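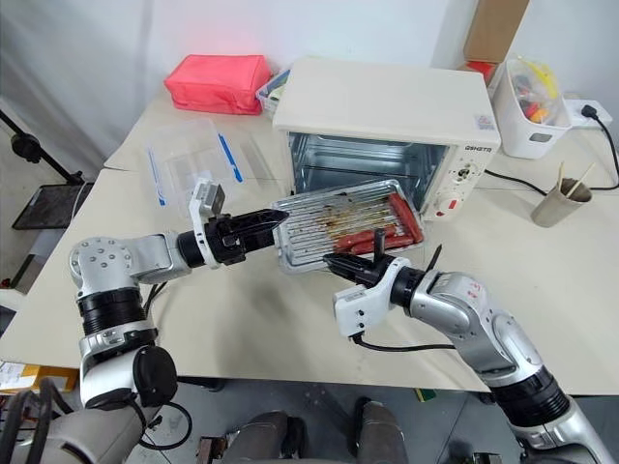 Ticket 3227: Riltley cider press, pump cutting out
Status: closed
Opened by: Keisha Schumacher
Handled by: Tobias Tillman
Site: Greston orchard, pressing shed

Problem as reported
The pump between the mill and the settling tank stops a few minutes into every run. The press itself is fine. We have plums and early apples coming in and the juice is sitting in the tray under the mill until someone bails it out with a jug. Pump is a Totex, second season. No warning light that I can find.

6/26/23, 08:40, Tobias
Asked Keisha to check the plug, the fuse and the hose clips. Fuse is good. Clips tight. Pump restarts by itself after a rest and then stops again.

09:15, Keisha
Ran it with plain water from the butt. It kept going for 19 minutes and I switched it off myself. Put juice through again and it stopped as before.

09:30, Tobias
That sounds like the thermal cut-out. It works harder on juice than on water, so either the pulp is getting through or something is partly blocked. Please take the inlet strainer off and look at the mesh.

10:20, Keisha
Strainer off. Mesh has a split along the seam and there is pulp packed in behind it. Cleaned it all out with a bottle brush. Roscoe says he hit it with the fork when he was clearing the tray last November and didn't think it had done any harm. We have no spare.

10:35, Tobias
Don't run it without a strainer. Mortimer Doucet in stores has the right one, part 512, and will send 2 so you have one on the shelf. Until then let the juice settle in buckets, skim it and pour it through straining cloth before it goes near the pump.

13:50, Keisha
Did the buckets and cloth. Slow, but the pump ran for the whole batch. Plum juice still clogs the cloth quickly, so we are rinsing it between buckets.

Follow-up, after parts arrived, Keisha
New strainer fitted. First one would not seat. The old rubber ring was stuck up inside the housing and I had to hook it out. Went in easily after that. Pressed all the windfalls and the rest of the plums with no stops.

Tobias
Added a note to the Greston sheet: check for the old ring before fitting a new strainer, and rinse the mesh after each pressing. Tudor Buzatu has the same pump at his place and has been sent the note. Closing.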